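March, 14:20. Cloth pick, run 638

Went through the bench rules with Sharon Mohamedi before starting. Changes agreed for the Treria cell:

Power strip and cables stay outside the pick area. Anything a finger can snag gets moved or taped down before the arm is enabled. Loose paper counts. Speed limit stays at 12 percent whenever a person is inside the tape.

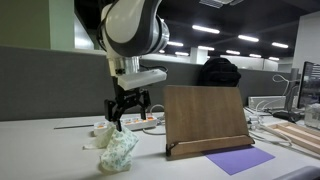 Run 638. Left fingertip on the cloth, power strip directly behind it.

Strip is too close under the new rule. Move it to the back edge and retape. Book stand can stay, but log its position on the setup sheet.

Stop check goes at the start of each session, initialed, no carryover from the morning. Sheet 7 still has the old wording from run 502. Sharon to replace it.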